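Vemberg 参观记：在 Resia 的开放日看桌面

十月的一个星期六，我去 Vemberg 参观了 Resia 的开放日。这家工厂做桌面和墙板，平时不对外开放。
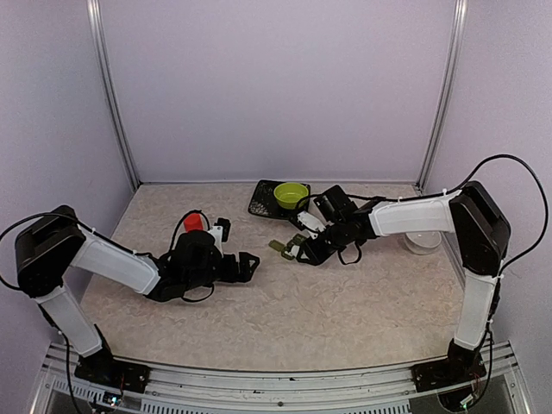 Gisela Vogler 读了我的初稿以后写信来说，石纹桌面她家里用了很多年，最大的好处是面包屑看不出来，最大的坏处也是面包屑看不出来，她每天晚上要用手摸一遍才放心。她还问我，米色的是不是比灰色的更容易显旧。这个问题我在工厂里也问了，下面会写到。

从火车站到工厂要坐41路公共汽车，在终点前一站下车，再沿着河走一小段。门口的牌子很小，我第一次走过去了，又走回来。登记以后每个人得到一双鞋套和一张平面图。上午的一组有11个人，多数是正在装修房子的夫妻，也有两位木工师傅。

带我们参观的是 Roland Bainbridge。他说话很慢，对我这样的外国人很方便。他先带我们去看样品室。Resia 目前有552种花纹，每一种都有一块巴掌大的样板，背面写着编号。我原来以为石纹就是石纹，看了以后才明白其中的差别。有的纹路是长长的一条，从一边走到另一边；有的像云，没有方向。我自己最喜欢不规则的那一类，奶油色、浅褐色和淡棕色混在一起，看久了眼睛也不累。一位木工师傅不同意，他觉得这种花纹接缝的时候最麻烦，两块板怎么对都对不上。Bainbridge 先生承认他说得有道理，所以大的桌面他们尽量用一整块板来裁。

关于显旧的问题，他的回答是：颜色本身关系不大，要看表面的光泽。光滑的表面，小划痕在灯下很明显；哑光的表面好一些，但是油渍要及时擦。他拿一块旧样板给我们摸，编号是133，已经在食堂里用过。边上有一点发白，中间我没有摸出什么不同。

墙的颜色也讲了很久。米色的桌面旁边用什么墙？很多客人选白色，觉得安全。我比较喜欢淡紫灰色，两边的墙和后面的墙都用同一种，桌面的暖色就显得更清楚。参观的时候有一位太太说这个颜色太冷，像医院。她的丈夫没有说话，可是在本子上记下了色号。后墙和桌面相接的地方有一道细细的浅色条，我也很喜欢，回家以后量了自己厨房的墙，可惜插座的位置不对。

还有一个细节：前边的边缘可以做成微微的弧形。Bainbridge 先生说，弧形的前缘要多花一道工序，价钱也高一些。我问高多少，他让我去问销售部，销售部的人那时正好去吃饭了。

中午在食堂可以买到豆子汤和黑面包，味道一般，但是分量很足。下午还有一个裁板的演示，要另外排队，我因为要赶火车没有看成。两位木工师傅留了下来。

给想去的人几点说明：
开放日的上午组从九点半开始，请提前到，鞋套要自己套好再进门。
样板可以借走三块，需要留下地址，两个星期以内寄回。
工厂里比较凉，应该带一件外套。

我借了两块米色的和一块灰色的，现在放在厨房的窗台上，早上和晚上各看一次。灰色的那块大概会先寄回去。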